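Kitchen > Reviews > Bread machines > Hatura Ye

Hatura Ye bread machine: a long-term review

The Hatura Ye makes bread while you sleep. The leaflet says so on the front, and again on the back in case you came in that way. I have owned one for six months, during which it has made a great deal of bread while I lay awake listening to it.

I should say where I'm coming from. My last machine was an Ernska, a squat gray thing that baked tall, pale, slightly sour loaves and walked itself across the counter during the second knead. One night in April it walked too far. The dent in the kitchen floor is still there and so, in a box in the garage, is the Ernska, which my brother-in-law swears he can fix. So I wasn't new to the idea, and I wasn't expecting a bakery. I wanted sandwich bread without going to the store, from something that stayed where I put it.

On that last point the Ye is a triumph. It weighs about what a sulking toddler weighs and has rubber feet that grip the counter so hard you have to peel it off to wipe underneath. I wipe underneath less than I should.

The outside

It's a tall box with a lid, a window in the lid, and a control panel on the front. The window fogs over as soon as anything interesting starts happening and clears again when the bread is done, at which point you could also open the lid. The panel has a Menu button, a Crust button, a Size button and a button marked with a picture of a small leaf. The manual doesn't mention the leaf. I've pressed it before, during and after baking, and the machine beeps once, politely, and goes on with what it was doing.

The pan lifts out with a quarter turn. The paddle stays in the pan, or it stays in the loaf, according to its mood. Hatura includes a little steel hook for fishing it out, and the hook works well on the days you can find it. Mine lives in the drawer with the corn holders, and I have served at least one guest a slice with a paddle-shaped hole straight through it and acted as if I hadn't noticed.

Getting a loaf out of it

There are 5 programs, which sounds stingy if you're used to machines with a screen full of them, but the Ernska had a long list and I used Basic and, by accident, Jam. On the Ye you get Basic, Whole Wheat, Sweet, Dough, and one called Rapid that I'll come to when I've calmed down.

The Basic recipe in the booklet calls for 474 grams of flour. I don't know why it isn't 475. I've tried it with 475 and nobody died, but the booklet is very firm, and a kitchen scale that reads in single grams is more or less required. The same booklet then asks for "a good spoon" of salt. I settled on a level teaspoon and a half after one loaf that tasted like a wall and another that tasted like the ocean.

Water goes in first, then oil, then flour, with the yeast in a dent on top where it can't get wet early. If you use the delay timer this matters quite a lot. If you don't, everything gets thrown together in the first minute anyway and I've stopped being careful about it.

A Basic loaf in medium crust comes out well risen, golden on the sides and a touch paler on top, with a crumb that's even and soft and slices without tearing once it's cool. Wait until it's cool. I mean that as advice, having never managed it. The flavor is mild, close to a decent store loaf, and a spoonful of the flour swapped for rye does wonders for it. Whole Wheat is denser than I'd like and better on the second day. Sweet makes a lovely raisin loaf, as long as you're standing there for the beep that tells you to add the raisins. The beep comes once. Miss it and you have plain bread and a bowl of raisins.

Dough may be the best reason to buy one. It does the boring part of pizza with no fuss and leaves you a smooth, warm, slightly sticky ball that behaves itself on the counter. I've used it for rolls, flatbread and a braided thing for the neighbors that looked like an injury but got eaten.

Rapid is for people who are angry at bread. It's quick, I'll give it that. What you get is a loaf with the build of a paving slab and a strong smell of yeast. My family ate it toasted, and then the birds were offered it, and the birds had concerns.

Toast, and what the bread is like on day two

Most of what I bake gets toasted in the end, and anyone rating a bread machine who only tells you about the first warm slice is leaving out most of the week. Homemade bread has no preservatives, so by day two the Ye's Basic loaf is firmer and a bit dry at the edges, and by day three it's for toast or crumbs. It toasts quickly. The sugar in the booklet recipe sees to that, and if you leave your dial where you had it for store bread you'll be scraping. I cut the sugar in half and turned the dial down a notch, and we've had peace since.

The other issue is shape. The loaf is tall and nearly square in cross-section, and a full slice stands up out of an ordinary toaster like a man in a short bathtub. You can turn it sideways, which helps a little, or cut it in two. The medium size setting is a better fit, and I only use large when there are people staying.

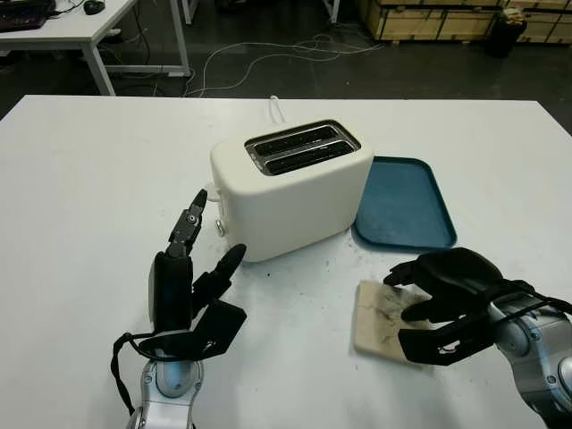
Wiroj Boonyarit wrote in after the first version of this review to say the dry edges are my own fault: take the loaf out the moment it beeps, get it onto a rack, and never let the keep-warm setting run, as it goes on drying the crust for as long as you leave it. Also, he added, a tablespoon of milk powder in the Basic recipe will buy you another day.

He's right on both counts, and I've been insufferable about milk powder ever since. The keep-warm can't be switched off, by the way. You have to be there to hit Stop, and that takes some of the shine off a machine whose whole pitch is that you're unconscious.

The noise

Mixing is fine. It hums, there's a soft thumping, you could hold a conversation over it. The knead is another matter. It comes in bursts with pauses in between, and the pauses are just long enough to get you nearly back to sleep. If your kitchen has a door, shut it. If your bedroom shares a wall with the counter, as mine does, bake during the day or move.

Then there are the beeps. It beeps when you start it, when it wants raisins (whether or not you've ever owned a raisin), and when it's done, and the last one is a set of long ones with real feeling behind them. Set the delay for breakfast and you'll be up at 6 a.m. along with the bread. There's no mute. I wrote to Hatura about it and got a nice reply thanking me for my interest in the color options. 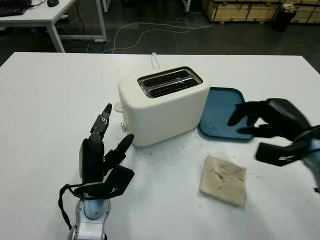 Two-slot toaster, blue tray alongside.

Cleaning and wear

The coating in the pan has held up so far, with one faint ring where the paddle turns. I wash it by hand with a soft sponge. The manual allows the dishwasher in one chapter and forbids it in another, and I went with the chapter that sounded more worried. The paddle hole clogs with baked dough and needs a soak. Flour gets down beside the pan however carefully you pour, and it toasts on the heating element next time and smells alarming for around 15 minutes. A dry pastry brush gets most of it out once the machine is cold.

The lid lifts off for washing, and going back on it has to be offered to the hinge at an angle I still find by luck. The power cord is short. I've seen other owners complain about that, and I'm complaining too – my outlet is behind the bread box, so the bread box had to move, and the bread box had been there longer than I have.

I got a spare paddle from the kitchen shop in Floston, the one next to the shoe repair place, and they had to order it in. It fit. The original turned up the next morning in the heel of a loaf I'd put in the freezer.

Against the Ernska

The old one made a taller loaf and had more flavor, possibly from the age of the pan. It was also quieter in the knead, up to the point where it hit the floor. The Ye is steadier, easier to clean and far more consistent, and I've stopped lifting the lid halfway through to see what has gone wrong. The Ernska had a better booklet, with pictures and a chapter on failure that I found a comfort.

Would I buy it again

Yes, with a bedroom farther away. For daily sandwich bread and for dough it's very good. I wouldn't pay full price for it, and it does go on sale if you wait. Skip it if you want crusty, open, chewy bread, and go get a heavy pot with a lid and some patience. If counter space is tight, measure the height with the lid open before you order. Mine clears the cabinet, but only when it sits slightly forward, and in that position the silverware drawer won't open all the way, so we've been eating a lot of soup with the spoons nearest the front.

If anyone has found out what the leaf does, the address is at the bottom of the page.

Contact | Copyright the author | Back to top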